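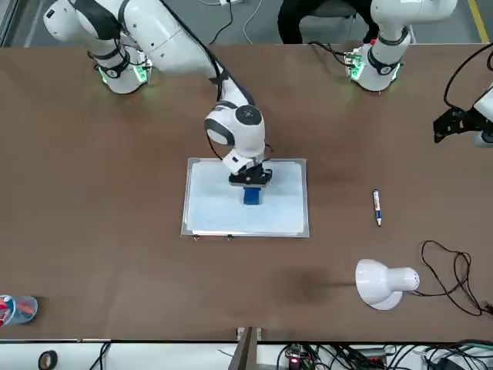

Help us write the house rules for two-armed robots

Hi, I'm Tatu, and I look after bench practice at Rorkel. We're after 11 people to road-test our draft rules for shared robot tables: where you sit, how cords get tidied, who calls stop. No experience needed, just opinions (strong ones welcome!). You get $37 an hour and a decent lunch. Email me your favourite safety gripe.

Last updated: October 16, 2018

Comments

Idrisa Owino: Is the Castby site included?

Tatu: Yep, both sites!

mel_k: Sent mine, it's about cords.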